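Virnow toothbrush unwrapping, teleoperated set
README, second revision (October)

What this is

Demonstrations of a two-armed robot being driven by a person to take a hotel-style toothbrush out of its paper wrapper. 152 episodes, recorded by remote control at the Virnow bench. Nikola Szewczyk and Karim Radwan did the driving. Guoqing Hao wrote the recorder and Nawal El Fassi checked the labels. I wrote this file and I am the one to complain to.

Please read the section on what the numbers mean before you train anything on it. The first revision had a cheerful paragraph about "dexterous skills" that I have taken out.

Contents

episodes/ - one folder per episode, with head and wrist video, joint positions and gripper opening
labels.csv - start, end, outcome, driver
rejected/ - 14 episodes we threw out, kept so you can disagree with us
notes.txt - what the drivers typed in between runs, unedited

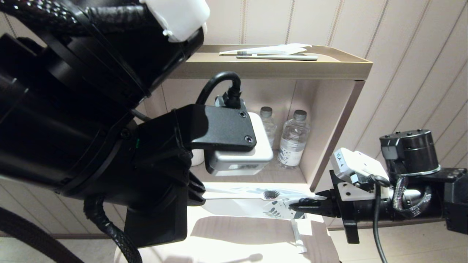

Outcome labels are where I would start doubting us. An episode counts as a success if the brush ends up out of the paper and on the counter, and the label says nothing about how it got there. Paper is awkward stuff. With the wrapper partly torn open and the brush held level in the right gripper, as you get in plenty of head-camera views, it is still anyone's guess from one frame whether the run is going well. Nawal and I labelled 20 episodes separately and argued over more of them than I'd like. Where we could not agree the label is "unclear", and you should leave those out of any success rate you plan to publish.

Known problems

The two drivers work differently. Nikola holds the brush still and moves the paper, Karim does the reverse. A policy trained on both may well learn a muddle of the two - ours did. Filter on the driver column if that matters to you.

The drivers could see the bench directly as well as through the cameras. The model gets only the cameras. We think this makes some of the hand-overs look cleverer than they are.

One bench, one background, one kind of wrapper. I would not believe a claim that anything learned here carries over to other packaging, including if we make it ourselves.

Gripper force was not recorded. Tarek Hegazy asked for it at the start and was told it could wait. He was right.

Episodes longer than 400 seconds were stopped by the recorder and marked "timeout". A few of these were nearly finished.

Using it

Split by session, never by episode. Runs from the same session look so alike that a random split will flatter you. The loader in tools/ does this by default and prints a warning if you turn it off.

Changes since the first revision

Fixed left and right wrist video being swapped in the Sunday session. Added rejected/. Removed the comparison with the Drirkus set, which was not a fair one.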